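Learning to Pull a Drawer from Few Demonstrations: The Effect of Start Position on a Cloned Policy in Simulation

Final project report, Robotics and Control option
Submitted by Necati Ertürk
17 February 2022

Summary

This report describes a project on teaching a simulated robot arm to open a kitchen drawer by copying recorded examples. The method is behaviour cloning, in which a network is trained to predict the action that a human operator took in a given situation. The project asked whether a small set of examples is better spent on one start position of the arm or spread over several. Two training sets of the same size were prepared, and a policy was trained on each. The policy trained on several start positions was the more reliable of the two when the arm began in a place that had not been used in training. It was also slower to reach the handle. The report sets out the method, the results and the limits of what may be drawn from them.

1. Background

Opening a drawer is a common test in robot learning. The movement itself is simple, but it joins two phases that place different demands on the controller. In the first, the hand must be brought to the handle through free space, and small errors do no harm so long as they are corrected in time. In the second, the hand is held to the path of the drawer, and a small sideways error may cause the fingers to slip or the arm to push against the front.

Behaviour cloning is attractive for work of this kind since it requires no reward to be designed. Its weakness is well known. The network is trained only on situations which the operator met, and when the policy makes an error it moves to a situation slightly different from any of these. Its next action is then less reliable, and errors may build up over the course of an attempt.

Two remedies are usually considered. The first is to collect corrections while the policy is running, which demands further hours from the operator. The second is to make the original examples more varied, which costs nothing extra if the number of examples is kept the same. The second was chosen for study, as the time available for recording was short.

2. Aim and scope

The project had a single question: with the number of examples fixed, does variation in the start position of the hand improve the success of the cloned policy?

Grasping of loose objects, the closing of drawers and transfer to a physical arm were outside the scope of the work. All training and testing took place in simulation.

3. Apparatus

3.1 Simulated kitchen

The kitchen was built for an earlier student project under the name Trummont and was taken over with few changes. It contains a run of cabinets and a fixed arm with a gripper of two fingers. The surfaces carry simple textures and the lighting is flat, so that images can be drawn quickly on the laboratory machines.

The friction between fingers and handle was raised slightly from the value used in the earlier project. At the old value even the human operator lost hold of the handle, and the examples would have shown a large number of second attempts. The change was made before any recording began and was kept throughout.

3.2 Camera

The policy received one image at each step from a camera fixed to the wrist of the arm. A second, fixed camera looking over the whole kitchen was tried during the first weeks. It was set aside in December, when it became clear that the arm itself hid the handle during the last part of the approach. The wrist camera has a narrower view, but it keeps the fingers and the thing they are closing on in the same image.

3.3 Recording software

Examples were recorded with Bilgin, the department's own tool for teleoperation. The operator moves the hand with a handheld controller and closes the fingers with a trigger. Bilgin stores the image, the position of the joints, the opening of the fingers and the command given at each step. One fault was found in the tool: the finger command was stored one step late. This was corrected in the stored files before training, and the correction has been passed to the staff member responsible.

4. Method

4.1 Training sets

Two training sets were recorded, each of 20 examples. In the first, called the single set, the hand began every example at the same point in front of the cabinet. In the second, called the varied set, the examples were shared equally among five start positions, giving four examples for each. The five positions were a central one, identical to that of the single set, and one each to the left, to the right, above and below.

All examples were recorded by the same operator. Any example in which the fingers slipped from the handle was discarded and recorded again. This decision made the two sets easier to compare, but it also removed every instance of recovery from the data, a point which is taken up in the discussion.

4.2 Network and training

The network was a small convolutional one, followed by two fully connected layers, to which the joint positions were added as a further input. It produced a change in hand position and a finger command. The same network, the same learning rate and the same number of training steps were used for both sets. No attempt was made to find the best settings for either set separately, as this might have favoured the one that received more attention.

Images were shifted by a few pixels at random during training. Changes of colour and brightness were left out, the lighting in the simulated kitchen being constant.

4.3 Testing

Each policy was tested under two conditions. In the first, the hand began at the central position, which both policies had met in training. In the second, it began at positions drawn at random from the region enclosed by the outer four, with the exact training positions excluded. The same list of random positions was used for both policies.

An attempt was counted as a success if the drawer was pulled past a fixed mark before the time limit. An attempt in which the drawer moved but did not reach the mark was counted as a failure, whatever the cause. The images from the wrist camera were kept for all attempts so that failures could be examined afterwards.

5. Results

5.1 Central start

From the central position the two policies performed almost equally well. The policy trained on the single set was the quicker and followed a nearly straight path to the handle. The policy trained on the varied set took a less direct route and slowed noticeably before closing the fingers. Neither policy showed any tendency to collide with the front of the cabinet.

5.2 Random start

From random positions the difference was plain. The policy trained on the single set often moved as though it had begun in the centre, and so arrived to one side of the handle by an amount close to its original displacement. In some attempts it corrected this when the handle came into clear view; in most it closed the fingers on nothing and then carried out the pulling movement regardless.

The policy trained on the varied set succeeded in the greater part of its attempts. Its failures were fewer and of a different kind, and are described in the next section.

5.3 Examination of failures

The stored wrist images were reviewed one attempt at a time, and the failures were sorted by the phase in which they arose. For the single set, nearly all lay in the approach. For the varied set, most lay in the moment of closing, when the hand was in the correct place from left to right but too low. The fingers then met the handle near its lower side and slipped when the pull began.

The wrist view is well suited to judging alignment from left to right and poorly suited to judging depth and height. When the fingers stand on either side of a rounded part, as they do in the image below, the spacing at left and right can be read directly, while the distance along the line of sight has to be inferred from size and shading. In a simulation with flat lighting and no strong shadows there is little shading to go by.

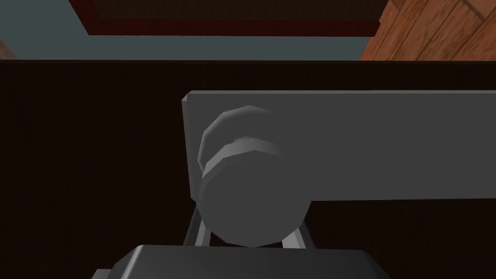 6. Discussion

6.1 Interpretation

The results support the use of varied start positions where the number of examples is limited. The most likely explanation is that the single set allowed the network to rely on the joint positions alone. With every example beginning at the same point, the path to the handle could be reproduced without much attention to the image. The varied set made this impossible, because the same joint positions were then followed by different actions in different examples.

A brief check was made of this explanation. Both policies were run with the camera image replaced by a plain grey one. The policy trained on the single set still reached the neighbourhood of the handle from the central position. The policy trained on the varied set drifted and did not reach it. The check was not part of the original plan and was not repeated with other seeds, and it is reported here as an indication only.

6.2 Limitations

The study compared two training sets recorded by one operator on one task. A second recording of each set would be needed before the size of the effect could be stated with confidence. The removal of examples containing slips is a further limitation. A policy that has never been shown a recovery cannot be expected to recover, and it is possible that the failures at closing would have been reduced if such examples had been kept.

The handle was in the same place throughout. A test in which both the handle and the start position vary would be more demanding, and the advantage found here might be larger or smaller under those conditions.

6.3 Further work

Two extensions are proposed. The first is to add simple shadows to the Trummont kitchen and to repeat the test of the varied set, in order to learn whether the errors in height are reduced. The second is to record a short set of corrections, beginning with the fingers slightly too low, and to add these to the existing examples.

7. Data and materials

The recorded examples, the corrected finger commands and the list of random start positions are held on the department's Clultance storage under the project name Buvden. The training scripts are kept in the same place with a note of the settings used. Access may be requested through the laboratory office.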